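Section 4. Running the door-clearance trials in simulation

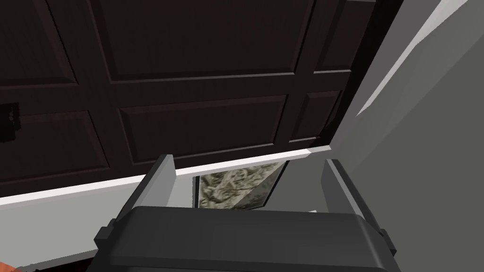
According to Krishnan, the wrist view is the one to trust in these trials, and anyone who tunes the grasp from the overview camera alone ends up doing the work twice. The steps below follow that advice.

The trials test whether a policy trained on open floors can still place the gripper correctly when the target is close to a door and a wall. The method compares two policies on the same set of starting poses. Stisholm is the baseline and Palteo is the version trained with tilted wrist views.

4.1 Before you start

1. Open Clendix and load the door scene.
2. Set the wrist camera as the main view. The gripper fingers should show in the lower centre, with the door behind them.
3. Check that the fingers are apart and the target lies between them.
4. Turn on collision logging for the door, the trim and the wall.

Note: The patterned surface texture on the target is part of the test. Do not swap it for a plain colour, or your results will not match the reference set.

4.2 Running a batch

1. Load the pose file. It holds 2,483 starting poses.
2. Choose Stisholm and set the batch size to 1,000.
3. Enter a random seed and write it down.
4. Press Run. A batch can take up to 116 minutes.
5. Save the log under a new name.
6. Repeat with Palteo, using the same seed and the same poses.

Caution: Do not move the camera mount between the two runs. Even a small change in tilt makes the comparison worthless, and the software gives no warning.

4.3 Reading the log

Each trial ends in one of 4 states: grasped, missed, touched door or touched wall. Count a trial as a success only if it is marked grasped and no contact with the door, trim or wall was logged before the fingers closed.

In our own runs Palteo touched the door less often than Stisholm. Misses were much the same for both. We have not tested either policy with the door moving.

Note: If the log shows contact at step zero, the starting pose overlaps the scene. Remove that pose from both runs and score them again.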